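Notebook, 2023-01-04
Stock list clean-up, Drikville workbook

First day back and I thought I'd ease myself in with the parts list, which was a mistake! The November export from Zepeda has 1,433 rows and I wanted every one of them matched against the Hedari price sheet by lunch. At ten past nine the lookup column was a solid wall of #N/A from top to bottom (apart from the header, which I suppose is something).

I've been caught by this before, so I checked the obvious one first. Part codes on our side are stored as text because somebody long ago wanted to keep the leading zeros, and the Hedari sheet has them as plain numbers. They look identical if you squint. They are not identical as far as a lookup is concerned. I put =ISTEXT next to both columns and got TRUE all the way down one and FALSE all the way down the other.

Changed the Hedari side to text with =TEXT(A2,"000000"), filled down, tried again. Much better, most of the column filled with prices, and I went off and made a tea.
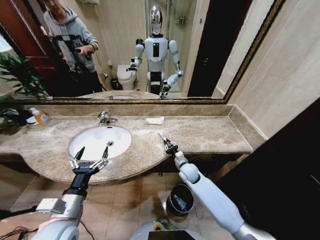 Both arms at the marble counter, sink in the middle.

Came back and the remaining errors were all from the Codgate site. Every single one. I tried =LEN on a few and they came out at seven characters where I could only see six, so there's a space on the end. TRIM did nothing at all, and I sat there grumbling at it for a good while before I remembered non-breaking spaces. Codgate copy theirs out of a web page, and TRIM leaves those alone. So it wants this in a helper column:

=TRIM(SUBSTITUTE(A2,CHAR(160),""))

Then paste back as values, and delete the helper. (Paste as values! I deleted the helper first and got a column of #REF, then had to lean on undo.)
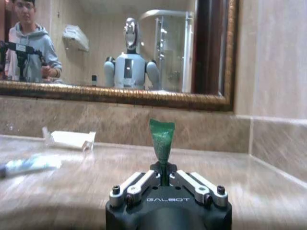 Green toothpaste tube, gripped upright.

After that I had 2 rows left over, and both are proper gaps: the codes aren't in the Hedari sheet under any spelling I can think of. I've coloured them yellow and left them. Please don't type a price over the formula, I'd like to be able to find them again.

I also swapped the old VLOOKUP for INDEX and MATCH while I was in there. The old one counted across to column 3, so the moment anyone slipped a new column into the price sheet it would have started cheerfully bringing back the supplier name. Should have done it ages ago. 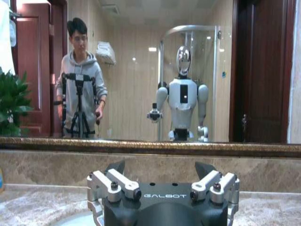 Slow recalculation

Separate grumble. The file takes an age every time I press Enter. I copied the top 500 rows into a blank workbook and it was instant, so I don't think the formulas are to blame. Ctrl+End in the real file jumps miles below the last bit of data, so there's old formatting hanging about down there. Cleared the empty rows, saved, closed, opened again, and it's a lot nippier. Conditional formatting had also split itself into dozens of little overlapping ranges from all the copying and pasting. Deleted the lot and put one rule back.

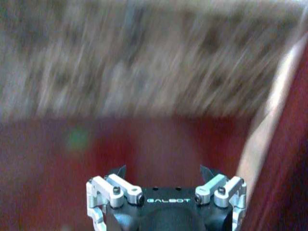
Gripper up close, background blurred.

To do next

Ask Codgate if they can send a CSV straight from Zepeda and skip the web page.
Write the text fix into the import sheet so I'm not doing it by hand every month.
Chase Hedari for the yellow rows.
Old copy is saved in the Drikville folder with "before" on the end of the name, keep it until the February list has gone through.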